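The Pot That Does Everything

Every January the same promise comes back with a new handle on it. One pot, the sellers say, and you can clear out the rest of the cupboard. This winter the promise comes from Pindach, whose seven-quart model costs $149 and is supposed to replace your stockpot, your Dutch oven, your steamer and, if you believe the booklet, your bread tin.

I have been writing about kitchens long enough to own four pots that made this claim. They live on top of each other in the cupboard the first of them was meant to empty.

Majdi Smadi ran the soup station at Moussa, a lunch place that fed office workers until its lease ran out, and he has little patience for the idea. "A heavy pot holds heat. A light pot gives you control. You want both, you buy two pots," he told me. When I brought up the Pindach coating, which the company says will last 2,190 uses, he asked who had been standing there washing it.

I asked the company the same thing. The answer was that the figure stands for six years of daily cooking. That is a multiplication, and I had been hoping for a test. A second email got me a link to the page where I had found the number in the first place.
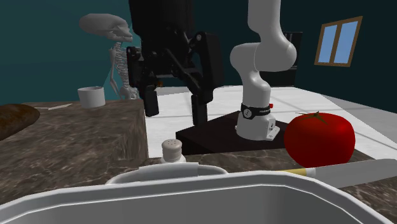
Then there are the reviews. The product page shows 994 of them, nearly all glowing, and I read more than was good for me. A great many were written within days of delivery, by people who had made one batch of chili and liked the color. I don't doubt them. I would just like to hear from them again after a year of tomato sauce, which is hard on cheap finishes and harder on optimism.

Rania Ghanem repairs and resells cookware from a storefront in Trunonmont, and her shelves are a fair record of past enthusiasms. On the Wednesday I visited she had a whole row of Ganano multi-cookers, the must-have of a few winters back. Most still worked. The owners had gone back to a saucepan and a skillet, she said, and wanted the counter space.

She did sell me something, I admit: a plain steel stockpot with a dent near the base, no coating, no booklet. It boils water. Beans come out fine, and rice sticks if I wander off, as rice always has in my house.

None of this makes the Pindach a bad pot. I borrowed one for a month and it made decent stew, and the lid fits well. If you are setting up a first kitchen and have the money, you could do worse. But bread came out pale on the bottom – twice – and the steamer insert was too shallow for a head of cauliflower. For those jobs I went back to the cupboard.

The company is already taking orders for a larger version. It comes with a second, smaller pot.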